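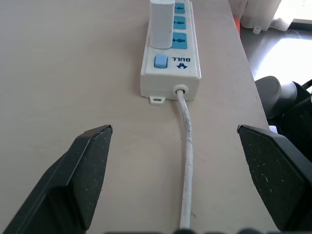
Forums > Hotels and Resorts > Large Properties > Zarkside Resort, Ollton

Zarkside tower rooms or garden rooms?
Started by Ritu Rana, May

Ritu Rana
We have 3 nights booked at the Zarkside and I need to pick a building before they assign one. The tower is 85 dollars more for the whole stay. My husband wants the tower for the view. I would be fine with the garden side if it's quiet. We don't gamble much, mostly pool and dinners. My mother is coming too and doesn't like long walks indoors.

jcalimlim
Garden side. I've stayed in both. The tower elevators are slow at checkout time and the view is of the parking structure unless you get an odd-numbered room. Garden rooms are older but the beds are the same.

Annelore T.
I disagree with the above. The garden building is a long way from everything except the pool. If your mother doesn't like walking, she will not like that corridor. You go past the convention rooms, down a ramp, then past the second gift shop before you even reach the casino floor. From the tower you come down the elevator and the restaurants are right there.

jcalimlim
There's a shuttle cart for the corridor. Ask the bell desk.

Annelore T.
The cart stopped at 9 p.m. when we were there and we had a dinner booking at 8:30. We walked back.

We use cookies to remember your login and show you relevant offers. Accept or manage settings.

Ritu Rana
Thanks both. Is the resort fee the same for both buildings? The website gives me a 404 when I click on the fee page.

khang_m
Same fee. It covers the pool, the gym and wifi. It does not cover the spa, even though the front desk told me it did. I had to get it taken off and put back on the bill twice.

Since you mention dinners, Ông on the lower level is the one I'd book. Small menu, good broth, and you can hear each other talk. The steak place upstairs was nearly 400 dollars for four of us and I wouldn't go back. 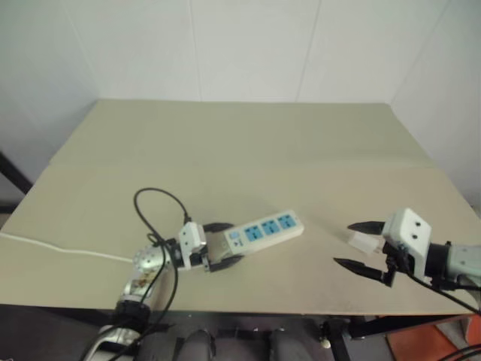

If you do go to Ông, go before the show at the Irnolen lets out. After that there's a line and they don't hold tables.

Clementina M.
The steak place is fine. We had the early menu and paid a lot less than that. You have to be seated by 5:45 – it isn't printed anywhere, you ask for it.

On the rooms, I'd say tower but a low floor. Quicker by the stairs if the elevators are backed up, and you aren't going to be in the room for the view anyway. Don't take a room ending in 04 because that's beside the ice machine.

khang_m
Stairs with his mother-in-law and luggage?

Clementina M.
Bell desk takes the luggage. And they're low floors, I said.

jcalimlim
Still garden side for me. You said mostly pool. From the tower you walk through the casino in your swimsuit, and it smells of smoke the whole way. From the garden rooms it's a side door and you're at the water. Bring your own towel clips, it gets windy in the afternoon.

Annelore T.
The smoke part is true, I'll give you that.

Ritu Rana
I called and they can put us on a low floor in the tower, both rooms next to each other, not an 04. The garden side couldn't promise two together so that decided it. Booked Ông for 6 p.m. the first night. Does anyone know if the pool chairs have to be reserved?

khang_m
Only the ones with the canopy. The rest are first come, and by 10 a.m. the shady side is gone.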